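Bitham showroom and training floor
Staff consultative meeting, minutes
March

Present: showroom staff, cleaning crew, fit-out crew, two delegates, site manager, one representative from Temetus (items 3 to 5 only)
Apologies: warehouse night shift
Meeting opened 2.05 pm in the lunch room.

1. Previous minutes
Accepted with one correction. The parking item should have read "staff bays", not "visitor bays".

2. Matters arising
The extractor fan in the lunch room has been repaired. The locker keys have still not come back from the locksmith. Site manager to ring again.

3. Cleaning trial, progress report
The Temetus representative gave the report. The trial covers bathroom cleaning tasks on the showroom floor: picking up small items, sweeping, and clearing out tubs and basins. Staff do the tasks with hand-held grippers and the recordings are used to train the Pirnadum cleaning unit. To date 1,790 recordings have been accepted. Those rejected were mostly put down to the marker on the gripper being covered by a sleeve or hand.

The representative said the unit will not be brought on site until the tub and floor tasks are finished. No date was given. The delegates asked for one in writing and this was agreed.

A cleaner asked whether recordings show who did the work. The representative said faces are blurred before the files leave the site, but voices are not removed at present. The meeting was not satisfied with this. Temetus to report back on turning sound recording off.

4. Hours and duties
The delegates tabled the results of the staff survey. There were 26 forms handed out and 22 returned. Main points raised:

Most people did not mind the recording work but wanted it rostered instead of being called over from other jobs.

Several cleaners were worried about losing the early shift once the unit is running. The site manager said there is no plan to cut the early shift this year. Asked about next year, the manager could not give an undertaking. The delegates asked for that answer to be minuted.

Showroom staff said customers ask them about the grippers and they don't know what they are allowed to say. A short handout will be written.

Some staff doing recording work are on the cleaning rate and others on the showroom rate for the same task. The delegates' position is that everyone should get the higher rate while recording. Site manager to take this to Ostapchuk head office and bring an answer to the next meeting.

There was discussion about who will look after the unit. The delegates want the positions offered to the present cleaning crew first, with training in paid time. The site manager supported this in principle. Temetus said its operator course can be run on site. Length of course to be confirmed.

5. Recording sessions, conditions on the floor
Staff reported sore wrists and lower backs after long sessions, mainly from reaching into the tubs while seated. Agreed that nobody is to record for longer than half an hour without a break, and that low stools will be trialled. Kneeling mats were also asked for.

The fit-out crew raised leads and power boards left on the marble between tubs. The floor is slippery when polished and people walk through while others are seated on it. Agreed that leads are to be run along the wall where they reach, and gear not being used is to go back on the trolley.

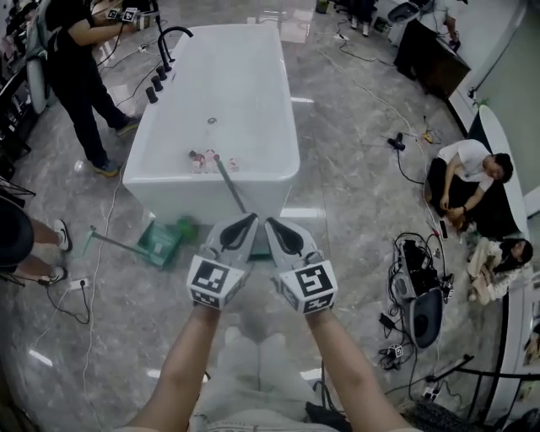

6. Floor safety actions
Cable covers to be ordered for the tub area. Fit-out crew to measure up.
Dustpans and long-handled tools to be put away between recordings. Whoever is rostered as floor lead to check.
A walkway to be taped from the front display to the toilets. Site manager to approve the tape colour with the showroom team.

7. Other business
The microwave is to be replaced. Money to come from the amenities budget.
The cleaning crew asked that the polishing machine be serviced before Easter. Agreed.
Request from the warehouse night shift, sent by note, for these meetings to be held later in the day every second time. To be tried next month.

Meeting closed 3.20 pm.
Next meeting: April, 5.30 pm, lunch room.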